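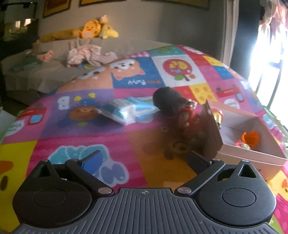 ## Zosum hand-held gripper – worth the budget line?

Short version: yes, mostly. We're planning toy pickup collection in real homes and needed a price per kit before March ends. Bought 4 from Druvbridge, $3000 for the lot, shipping included.

**Good**
- Flat finger pads. Fine on small plastic toys, ok on a pack of wipes
- Linkage feels solid, no wobble so far
- Works on a busy play mat, cardboard box for a bin. No special table to pay for

**Not so good**
- Spare pads are $70 a set. Order them up front, they ship seperately
- Fuzzy stuff takes practice
- Manual is thin – two pages, one is warranty

Also priced the Vinby. Cheaper, but an 88 day lead time killed it for us.

If your planning a bigger run, get the spares quote in writing first. Mine changed twice.

4 out of 5. Would buy again, probly two more.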